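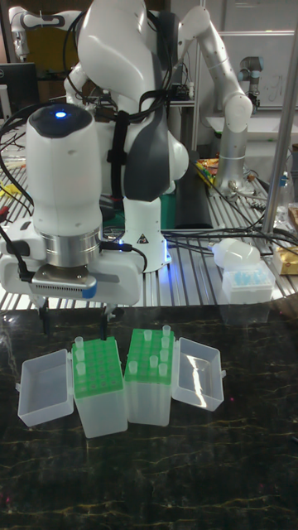 Spitzenboxen Winell, leer oder bestückt
Artikelgruppe: Verbrauchsmaterial / Pipettieren
Bestellung über das Laborlager, Schrank 9

Leerboxen mit Lochplatte und Klappdeckel, für lose Ware zum Selberstecken. Dazu die passenden Spitzen im Beutel. Bestückte Boxen gibt es weiterhin, aber nur solange der Vorrat reicht, danach stellen wir ganz auf Nachfüllen um.

Was drin ist

Box, Unterteil durchscheinend matt, hoch genug für die langen Spitzen.
Lochplatte grün, rundes Lochraster, lässt sich zum Reinigen herausnehmen.
Deckel klar, über Scharnier mit dem Unterteil verbunden, vorne kleine Lasche zum Schließen.
Spitzen separat, siehe unten.

Der Deckel klappt ganz zur Seite weg und liegt dann flach neben der Box auf dem Tisch. Also Platz einplanen! Wer zwei Boxen nebeneinander stellt, am besten eine so drehen, dass der Deckel nach links aufgeht, die andere nach rechts. Sonst liegt der eine Deckel unter der anderen Box und es wackelt.

Varianten

Winell Leerbox, grüne Platte: Art. 1420
Winell Spitzen, durchscheinend, Beutel: Art. 649
Großpackung Spitzen, 3000 Stück, gleiche Ware wie 649, nur im Karton
Cloretti Box mit hellblauen Spitzen: Restbestand, wird nicht nachbestellt

Bitte die Cloretti-Spitzen nicht in die grünen Platten umstecken. Sitzen dort zu locker, beim Aufnehmen mit der Pipette kommt dann gern mal die Nachbarspitze mit. Umgekehrt geht es auch nicht, die Winell klemmen in der Cloretti-Platte.

Umstecken und Zusammenlegen

Angebrochene Boxen sammeln sich schnell an. Hier vier Spitzen, dort zwei, und keiner weiß mehr welche Box die aktuelle ist. Deshalb: Reste in eine Box zusammenlegen, die leere zurück ins Lager. Spitzen immer am Kragen anfassen, nie am unteren Ende. Hinten anfangen und nach vorne arbeiten, dann kommt man nicht mit der Hand über die schon gesteckten.
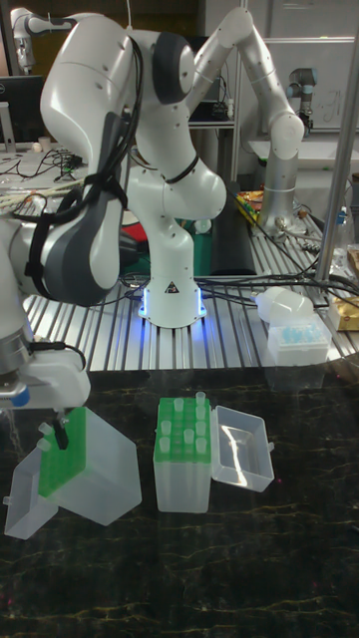 Nach dem Umstecken kurz von oben draufschauen, ob alle gerade sitzen. Schiefe Spitzen drücken beim Zuklappen gegen den Deckel und verbiegen, die kann man dann wegwerfen. Deckel langsam schließen - wenn er nicht von allein einrastet, steht irgendwo eine hoch. Nicht draufdrücken.

Boxen kippen leicht, wenn der Deckel offen ist und man mit dem Ärmel hängenbleibt. Auf glatten Tischen rutschen sie ausserdem. Für beides gibt es die Unterlage von Hedby (rutschfest, dünn, abwaschbar), liegt im selben Schrank. Keine Artikelnummer, einfach nehmen und auf der Liste eintragen.

Ist eine Box umgefallen und die Spitzen lagen auf dem Tisch: nicht mehr für sterile Arbeiten verwenden. Zum Üben, für Wasser und Puffer zum Spülen noch in Ordnung. Dann bitte Klebepunkt auf den Deckel.

Reinigung

Unterteil und Deckel von Hand, lauwarm, mildes Spülmittel. Platte herausnehmen und extra abspülen, in den Löchern bleibt sonst Wasser stehen. Alles offen trocknen lassen, Deckel nach oben. Kein Aceton, der Deckel wird davon sofort trüb.
Autoklavieren: Box ja, aber nur mit nicht eingerastetem Deckel und Indikatorband. Die Unterlage nein.
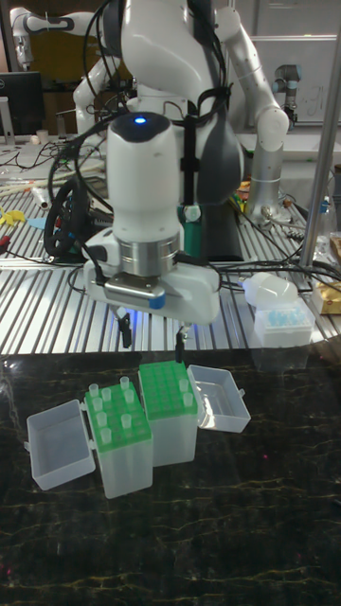 Laborlager und Verbrauchsmaterial - Gruppe Kerekes

Ausgabe immer vormittags, ohne Anmeldung. Leere Boxen bitte mit Platte und Deckel zurückgeben, einzelne Deckel nehmen wir nicht an, es sei denn das Scharnier ist gebrochen. Dann gibt es Ersatz im Tausch.

Die Großpackung nur auf Bestellung, Vorlauf zwei Wochen. Wer sie sich mit einer anderen Gruppe teilen möchte, bitte beide Kostenstellen angeben, wir packen dann getrennt ab. Beutel und Leerboxen sind in der Regel da. Wenn nicht, hängt ein Zettel am Schrank.

Häufig gefragt: gibt es die Platte auch in anderen Farben? Bei uns nein, im Moment nur grün. Beschriften kann man aber das Unterteil, mit Etikett auf der Stirnseite. Bitte nicht mit Filzstift direkt auf den Deckel, das geht nur mit Ethanol wieder ab und sieht dann verschmiert aus. Einzelne Platten als Ersatz kommen vorraussichtlich im März.

Fragen und Reklamationen an Pouran Shahbazi, Lagerbüro. Bei Reklamationen die Chargennummer vom Beutel mitschicken, ohne die können wir nichts machen.

Stand der Liste: 20. Januar 2025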